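Nov 22, 2023

Laundry day again, and I swear the pile breeds overnight. I had big plans to get it all folded before lunch, then Océane called about the weekend in Dobson and we talked for ages (she's bringing the good coffee, hooray!) so it was past one before I even carried the basket upstairs.

I always fold on the bed. Mom used to do it standing at the dryer, one piece at a time, and her stuff came out like it was from a store. I don't have the patience. I like to dump everything in one heap, put the radio on and work my way down. It also means I can't crawl in and take a nap until it's done, and I know myself well enough to need that.

The blue sheet is back on, the one with the big leaves on it. I bought it in July when I was sick of plain white, and Clifford said it looked like a beach motel. Well, I like a beach motel! It's cheerful, especially in the afternoon when the sun comes in on that side and the whole far end of the bed goes bright. In November I'll take all the cheerful I can get. 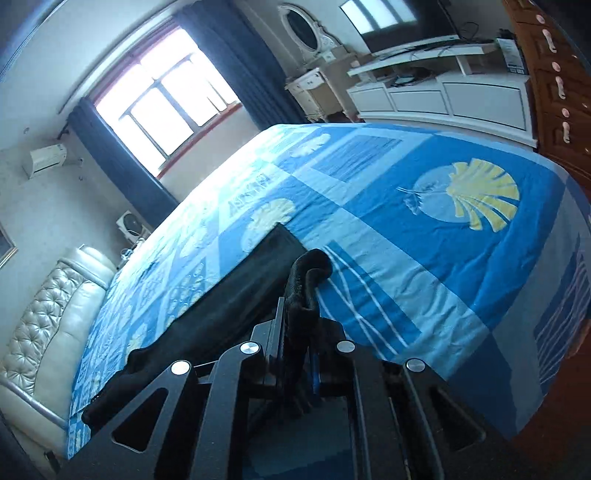
Anyway, black clothes are my downfall. They show up great on the blue, so at least I'm not losing things the way I did on the old navy blanket, but every bit of lint shows too, and I can never tell Clifford's from mine until I've got them held up in front of me. I folded one of his into my drawer last week and he hunted for it for two days. This time I made his pile by the pillows and mine by the foot, and I only mixed them up once.

I tried the fold Océane showed me, sides in first and then thirds from the bottom, so they stand up in the drawer in a row like file folders. It takes longer but you really can see what you've got. Turns out I own far too many black tops and not one I'd wear to dinner. The two stretched-out ones went in the donate bag. I should have put in a third but I wasn't ready to say goodbye.

Socks I left for tonight, in front of the TV. There are 17 without a partner, I counted because Clifford said there couldn't possibly be more than ten, and now he owes me a pizza.

Still to do: towels, the pillowcases, and that button on my gray cardigan. Also need to call Océane back, I forgot to ask what time she's getting in.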